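Success rate is the wrong number to brag about

Another month, another paper with 969 in the abstract. As in, 969 successes out of 1,000 tries, in simulation, kitchen tasks, one arm. I read three of these in August and could not tell you which one I'd want near a real counter.

My complaint is simple. A success flag in a simulator checks an end state. Is the object inside the volume, yes or no. Done, plus one, next episode. Nothing about how it got there. We ran the Dorgate tasks on our own policy last spring, 3000 episodes, and felt great for an afternoon. Then we sat down and watched 100 of them start to finish. Painful. Objects dragged along the counter. Fingers still shut when the episode ended. Bread shoved toward the sink. All counted as wins. 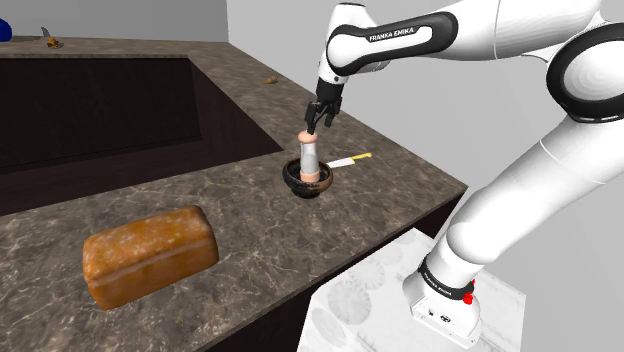

By the Gromby robot learning blog desk
Opinion | 4 min read

Take a container into a bowl. A Franka arm, a slim container standing upright in a small brown bowl, gripper still closed on the top of it. Is that a place? The checker I used for months would say yes. I'd say ask me again once the fingers open. And there's a knife lying right beside the bowl, point toward it, and most scoring scripts don't know the knife exists.

So score the release. Score whether the neighbors moved. It's maybe a day of work, the sim already has every pose at every step, you just have to log it. We did it for Dorgate and our number dropped hard, and teh ranking of our 4 checkpoints flipped. The one we had been about to ship came last. That alone should scare people.

The usual pushback: stricter checks make old results impossible to compare. Fine. Report both. One extra column. The Siu baseline we used does this already and the table still fits on the page.

Second pushback, the sim is only a stand-in anyway, contact is fake, marble is a texture, why fuss. Well then why print three digits. Either the number means something or it dosen't.

And please, release the rollouts. Not the nice ones. A random 100, seed listed, failures left in. Jalwood put theirs up as a plain folder of videos and I learned more in twenty minutes of that than from the whole results section.

More on the release check next time, code needs cleaning up first.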